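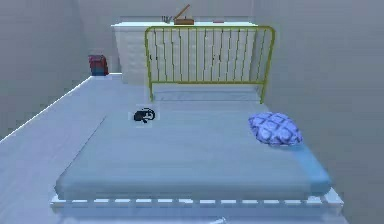

Bedroom scene in Temwood, pillow not moved yet.

December, getting late, tea gone cold

Second night with the Temwood trial and I'm still in the bedroom! I meant to get to the kitchen, I really did, but the pillow task has eaten my whole evening. You tell the robot to put the pillow up by the headboard and then you watch it think. Civano (the planner that comes bundled) got it there on the 8th go, a bit crooked, and I cheered out loud like a fool.

The look of the room is growing on me. It's all plain gray walls and that big blue slab of a mattress, but then there's a little wooden box on the dresser with the lid propped open, and I keep wanting to send the robot over to shut it. Tomorrow maybe. I have no idea what the black thing with the white lines on the bed is meant to be. Asked it to "pick up the black thing" and Civano wanted a proper name, so we're stuck there, the pair of us.

Gripes so far: the pillow acts way too stiff when you squeeze it, and loading a room takes 2 minutes on my poor laptop. Slanina was quicker when I tried it in the summer, but its rooms had hardly anything in them. And the full Temwood license is 2,288 dollars, gulp. I could get the Wimis arm kit and still eat lunch.

Okay, one more try with the pillow and then bed, my own one.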